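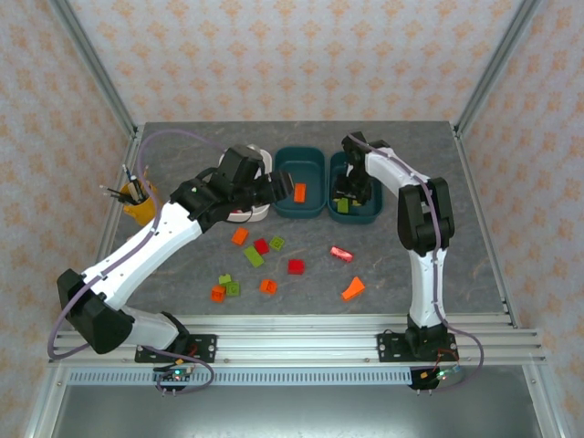
The marble-look table, teal containers along the back

From: Linnea Fagerlund
To: Desk and Drawer list
Subject: Re: Re: sorting small stuff (long, sorry)

Hi everybody,

I've been meaning to answer the October thread properly, so I'm quoting the bit I wanted to get to:

> I have one drawer for pens, erasers, glue sticks, the kids' blocks
> and whatever falls out of coat pockets. I bought a divider tray and
> within a week it was one big drawer again. Do you all really use
> separate bins? Doesn't it just mean more places to look?
> Koivisto

Yes, I really use separate bins! And yes, for a while it was more places to look. I started out with 7 little boxes with lids and labels (very proud of the labels) and the lids did me in. If I have to take off a lid to put away one eraser, that eraser is going to live on the table forever. So now everything is open on top, and there are far fewer of them.

What I'd do with your drawer is dump the whole thing out on a table. All of it, coat pocket stuff too. Mine came to 161 pieces the one time I bothered to count, and I was shocked how many were pen caps with no pen. Then put your bins at the back of the table where you can reach them without getting up, and pull things toward you a few at a time. Blocks in one, erasers and sharpeners in another, and one bin for things that belong in some other room. That last bin is the one that saves me, every time.

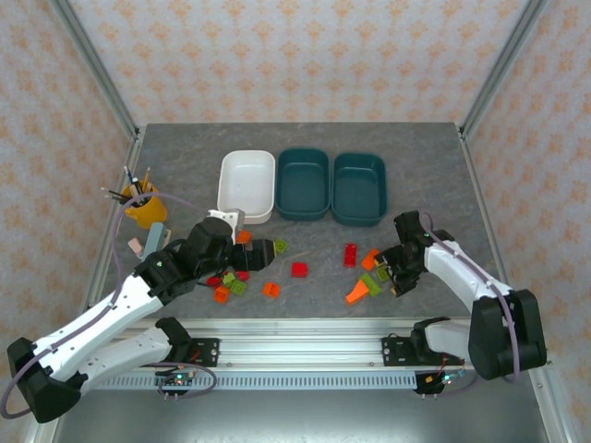
3 min read

Three bins side by side is my favorite way to set it up – one white and two teal, so the odd color can be the "goes elsewhere" bin and you don't need a label at all. Same shape matters more to me than same color. I had a mix of Teramico trays and an old round Cloltis tub for years and there was always a gap between them that swallowed paper clips.

Pens and pencils don't go in a bin in my system. They go in a mug! The yellow one in the back left corner is perfect for it because I can spot it from across a room, and it has a handle, so the whole bunch can move to the kitchen table when somebody has homework. Standing up, you can see right away which one is the wood pencil and which are the dark ones. Lying in a drawer they all look alike and you grab the dried-out marker (always).

Small stuff like a pink eraser is what gets left out at the end, at least at my house. I used to get up and put each one away as I found it. Now I leave them near the mug until the rest is done and then do one last sweep. It's a lot less walking around.

On cost, somebody asked whether you need the nice bins from Bernex. I paid 70 cents apiece for mine at a church sale and they've held up fine, so no. I'd look for rounded corners though, they wipe out so much easier. And measure your shelf before you go, which I did not do, and I ended up having to turn mine sideways – it still bugs me.

Koivisto, if you do try the dump-it-all-out thing, do it after supper when the table's clear, and test every pen on scrap paper before it goes back in the mug. Let us know how many caps you find.

Oh, and does anyone have a good idea for rubber bands? I've got a whole wad of them and they don't want to stay in anything.

Linnea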